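Wed 22 April. Pre-rental walkthrough, upstairs unit on Trurkby Lane. Done by me, with Raffaele Sala along for the ladder parts and the crawl space, bless him.

I've kept the same order as last spring's sheet so Mio Hirose can lay the two side by side. Ticks mean I'm happy. Blank boxes mean somebody still has to do something, and I've tried to say who. Comments are underneath each item and yes, some of them ramble.

## Outside and stairs

- [x] **Handrail tight at both ends**
 I hung off it like a kid on a jungle gym and it didn't budge. Raffaele put new lag screws in over the winter and they're holding beautifully.

- [ ] **Stair treads sound, no lifted edges**
 Fourth one up rocks a little on the left side. You feel it more going down than coming up. Needs a shim and a screw, fifteen minutes if you don't count finding the drill.

- [x] **Porch light works, cover on**
 Works. There was a wasp in the cover (deceased). Cleaned out.

- [ ] **House number readable from the street**
 I walked across to check and I could read the 4 but not the 7. The jasmine is eating it! Mio, could you cut it back when you're over for the mower? If the fire department is looking for 47 I'd like them to find 47.

## Smoke, CO and getting out

- [x] **Smoke alarm, bedroom**
 Pressed the button, went deaf. Good.

- [x] **Smoke alarm, hallway**
 Same. They're linked, so the bedroom one went off again too.

- [ ] **CO alarm**
 It beeps on test, but the replace-by date stamped on the back is next month. I'd sooner swap it now than have it start chirping at a tenant at three in the morning. The Brorkden ones at the hardware store come with the bracket, so get one of those and we won't need new holes.

- [x] **Bedroom window opens fully and stays open**
 Stiff at first. I rubbed a candle stub along the track and now it slides like a dream.

- [x] **Front door opens from inside without a key**
 Yes. I also tried it with my arms full of laundry, which felt like the real test.

## Kitchen

- [x] **Outlets by the counter trip when tested**
 Used the little plug-in tester with the button on it. All tripped, all reset.

- [ ] **Extinguisher charged, pin in, tag current**
 Needle's in the green and the pin's there. The tag is from two years back, so that's a no until somebody has looked it over. I've asked Valentini to stop by. They do the restaurant downstairs and said they'd bring ours into the same visit.

- [x] **Wall tile: nothing hollow or loose**
 I tapped my way along with the handle of a butter knife, which is how my mother did it. Solid all over. Grout is fine too.

- [x] **Pictures hung securely**
 Gave each one a wiggle. They stay put.

- [ ] **Under-sink shutoffs turn**
 Cold turns fine. Hot I could not shift, and I didn't want to force it with the place otherwise ready to go. Raffaele says penetrating oil and patience.

- [x] **Range hood fan and filter**
 Fan runs on both speeds. Filter went through my own dishwasher and is back in. 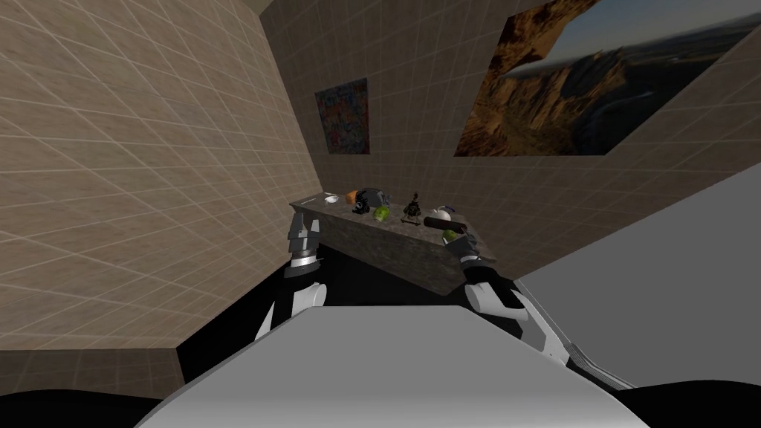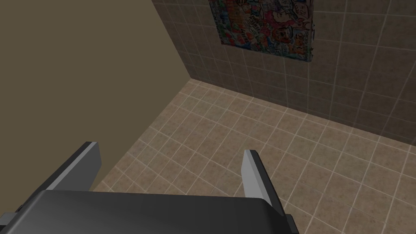
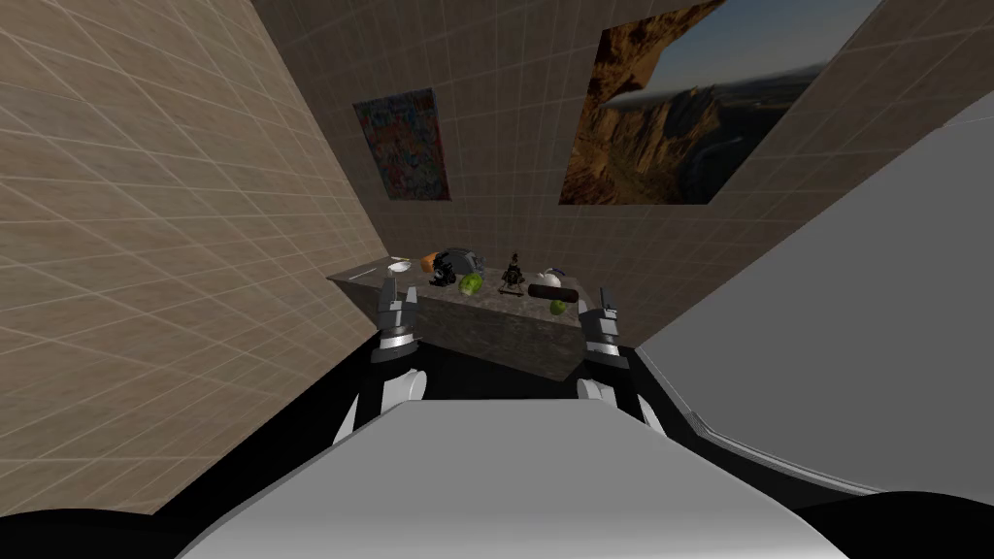
*Kitchen. First and third show the beige wall tile and the pictures on the back wall.*

## Bathroom

- [x] **Outlet by the basin trips when tested**
 Yep.

- [ ] **Exhaust fan pulls air**
 I did the toilet paper trick, where you hold one square up to the grille and see if it sticks. It sort of fluttered and fell off. The fan makes plenty of noise, so the motor's going. My money is on the duct having come loose in the attic. I am not going up there. Raffaele, you know where the hatch is!

- [x] **Tub has grip strips**
 New ones went on last week. They're the clear kind, so you can't see them, but put your foot down and you'll know.

- [x] **No leaks at toilet base**
 Dry. Ran a paper towel all the way around and flushed a few times to be sure.

- [x] **Hot water temperature at the tap**
 It came out at 118 on the last sheet and I've left the dial alone. Still comfortable on the wrist and nowhere near scalding.

## Heater closet and panel

- [x] **Nothing stored in front of the heater**
 There was a folded card table in there. There isn't now.

- [x] **Water heater straps tight**
 Both of them. I can't rock the tank at all.

- [ ] **Relief valve pipe runs down to the drain**
 It does, but the last bit has slipped out of its clip and is pointing at the wall. Push it back and put a second clip lower down.

- [x] **Breakers labeled**
 Finally! I spent a whole afternoon on this with Mio shouting "off" and "still on" from the other room. The one marked "?" on the old sheet turned out to be the porch light plus one bedroom outlet, for reasons known only to whoever wired it.

## Crawl space (Raffaele's section, typed up by me)

- [x] **No standing water**
 Dry right to the back wall.

- [ ] **Vent screens whole**
 One on the north side has a hole he could put his fist through. We have leftover mesh in the garage, on the shelf with the paint.

- [x] **No signs of rodents**
 None, and he says he looked properly.

## Money and who's doing what

I got one quote, from Vokley, to redo the exhaust duct, replace the stair treads and put in new shutoffs all at once. It came to 3,599, and I had to go sit in the car for a minute. I've said no for now. Most of it we can do ourselves, and I've set aside 100 for the small stuff (alarm, clips, screws, oil).

| Job | Who | When |
|---|---|---|
| Loose tread | Raffaele | this weekend |
| Trim jasmine | Mio | with the mowing |
| New CO alarm | me | tomorrow |
| Extinguisher tag | Valentini | they'll call |
| Hot shutoff | Raffaele | this weekend |
| Fan duct | Raffaele | before May |
| Heater pipe clip | me | tomorrow |
| Vent screen | Raffaele | before May |

The new people get their keys on May 6, and I want every box ticked before then. If you finish one, write your initials next to it on the paper copy taped inside the heater closet door. Please don't text me a thumbs-up, I lose those. Spare key is back on its hook at my place.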